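Toaster trips RCD but kettle doesn't

Asked 2 Jun 2022 in Home electrics

Two-slice toaster trips the 30 mA RCD within a few seconds of pressing the lever. The kettle on the same double socket is fine. House is in Drelcombe, rewired 14 years ago, Hurkton consumer unit. Is it the toaster or the ring?

Answer 1 (3 votes)
Almost certainly the toaster. Unplug it, empty the crumb tray, then try it on a circuit with a different RCD. If that one trips as well, there is leakage to earth from an element. Bin it. Kettle draws more current, but an RCD doesn't respond to load, only to imbalance.

Answer 2 (1 vote)
Could be cumulative leakage. Get the ring insulation tested at 500 V. Mine read 300 megohms on one leg and was still blamed for a faulty freezer.

Answer 3 (0 votes)
same here, bought a new one in Amham, no trips now

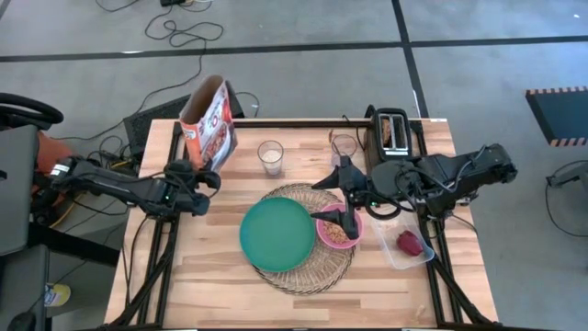 Toaster and breakfast things on a butcher-block table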